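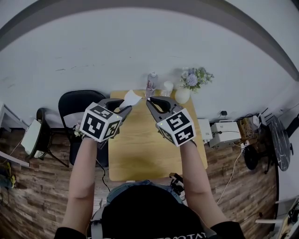 Crumpled paper, up off the tabletop. Water, small cup and purple flowers along the back.

Surfaces: The Table Against the Wall

Welcome to the table page. The shelf page has been up since spring and the page about the hall closet was taken down after complaints from the hall closet's main contributor, so tables it is. I've kept this one short on pictures and long on opinion, in line with the general trend of the site.

The light wood table came from Nowicki, the secondhand place on the Kukport road, where the furniture is stacked to the ceiling and you choose by pointing at a leg. I pointed at a leg. It cost 485 with delivery, and delivery meant two men and a van that wouldn't go into reverse. They had to drive all the way through Endby and come back at us from the other side.

It has gone against the wall because that's where it fits. In the old apartment in Kurkville we had a table in the middle of the room, which you could walk all the way around, and we did, mostly looking for keys. Against the wall you lose one side for sitting and gain a back row. Things move to the back row and settle down there. I have come to think of it as the good neighborhood.

On the flowers

They are artificial. I say so up front because visitors lean in to smell them and then give me a look. Lavender-purple, pale green leaves, round white vase, no water needed, no opinion on the temperature. Siriporn Chareonsuk, who has real flowers in every room and talks to some of them, calls mine "the taxidermy." She has offered me cuttings on 7 separate occasions. I killed the first lot by November and have been declining ever since - politely, I hope.

They do need dusting. I had been told they wouldn't. A hair dryer on the cool setting works well, provided you aim it away from anything you'd like to keep clean. A damp cloth on the leaves works too, if you have the patience to do leaves.

On the water bottle

A bottle with its cap on may stay on the table. A bottle with its cap off is a flood that hasn't picked its moment. This is the only house rule that was ever put in writing, and the paper it was written on got wet.

The small white cup is allowed to stay out as well. It's too small for coffee and too nice for paper clips, so its duties are light.

On paper

Most of what gets cleared off this table is paper. It comes in flat and goes out in a ball, and I could not tell you what happens in between. Receipts, lists, instructions for things already put together wrong. The lease on this place ran to almost 3,000 words, and I believe I have since thrown out that many again in notes about where to park.

My own system is to crumple first and read later. The drawback is that you then have to uncrumple, and a smoothed-out note has a reproachful look that a flat one never does. I once got as far as the trash with a dentist's appointment for 9 in the morning and had to iron it to make out the month. It went fine. The dentist kept the card.

For anyone wanting tips, here are the only ones I have:

Do the paper before the crumbs. Paper hides crumbs.

Leave the flowers where they are and wipe around them. Nobody has ever checked under a vase.

Stop when the wood shows. The faint grain is nice to look at and you paid for it.

On chairs, since people ask

The black one with the curved back is the comfortable one and is therefore usually taken. The stool is for guests, or would be if it didn't have something leaning on top of it whenever a guest arrives. I've noticed that a stool in our house stays a seat for less than a day. After that it's a shelf with ambitions, and the guest gets the edge of the bed.

There's talk of a second chair. Nowicki had one in the window last time I drove by, on its side, under a canoe. I'm waiting for them to sell the canoe.

More pages: Shelves / Windowsills / The Kurkville Years / Things That Were on the Stairs

Comments on the hall closet remain closed.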